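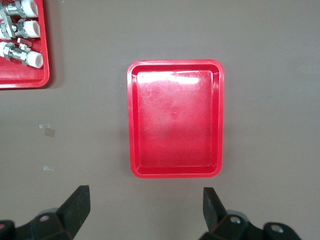 Red plastic tray, with a second one up in the corner.

Thu 30 May

The Nurnum street circuit weekend is back on, and the town has started telling us how good it is going to be for us.

I went down to the kickoff thing in the square on Saturday. There was a show car on a trailer, a tent with two racing simulators, a line for the simulators, and a man with a microphone who kept asking if we could feel the excitement. My nephew got a keychain. I got a folded leaflet that says the race will bring "lasting visibility" to the area, and I have been carrying it around in my jacket ever since, getting more annoyed with it.

I should say I like racing. I have stood in the rain at club meets where the only other people watching were married to the drivers. I am not the guy who writes to the paper about the noise. What I don't buy is the way a street race gets sold to a town that didn't ask many questions the last time.

Take the visitor numbers. After the first race we were told attendance was "beyond expectations." I wrote in and asked what the expectations had been. I got a nice reply thanking me for my interest in motorsport. The figure they did give out, later, was for the full weekend, and as far as I can tell a person who came Friday, Saturday and Sunday got counted three times. If I eat lunch at the same diner three days running, the diner has one customer with a boring diet.

Then the hotels. The leaflet says rooms were full. There are 40 rooms at the Wonar, which is the only real hotel inside the barriers, and my understanding is that the race teams and the timing people had most of them. Fine, they paid. But those aren't fans discovering our charming waterfront. They're people at work who eat in the paddock and leave Monday morning.

Helju Hunt runs the bakery on the inside of turn 2, and the inside of turn 2 is a bad place to have a bakery. Her customers had to use the footbridge, and the footbridge closed whenever cars were on track, so basically all day. She lost the Friday and the Saturday and didn't bother to open Sunday. There was a compensation form. She filled it in. The payment came to 200 dollars and arrived long after the barriers had gone. She is not against the race either, by the way. She'd just like them to put the bridge somewhere else, and she's said so at both of the public meetings, and the new map has the bridge in the same place.

I did try to hear the other side. Osamu Amano used to be a corner marshal, and he has worked more street circuits than I have seen on TV. He thinks I'm being cheap about it. His view is that the first couple of years are always a mess, that a town has to learn how to hold a race, and that the good ones pay off slowly, when people come back in the summer for a vacation. Maybe. He also told me, after a beer, that he has seen plenty that folded in year three with the council still paying for the resurfacing. I asked which sort he figured ours was and he changed the subject to tires.

The resurfacing is the part I keep coming back to. The new blacktop on Harbor Road is lovely. It's also only on the racing line side of town. My street has had the same pothole so long that the mail carrier steers around it without looking. When I'm told the roads budget and the race budget are separate, I'd like to see the piece of paper that says so, and so far I haven't.

And the sponsor. Xaba is on the banners this year, in place of Nineleck, who were on the banners last time and were described to us as a "long-term partner." Nineleck lasted one race. I'm sure there is a reason. I'd love to know if Xaba signed for more than a single year, because the town's share of the costs was explained to us on the basis that a sponsor would be around to cover the rest.

Anyway, resident tickets go on sale in June with 15 percent off, grandstand only, and you need a utility bill to prove you live here. I'll probably buy one for Sunday. My nephew wants to go, and he's been swinging that keychain in my face all week. If anyone was at the last meeting and wrote down what was said about the footbridge, please leave it in the comments. I had to go before they got to it and the minutes still aren't up.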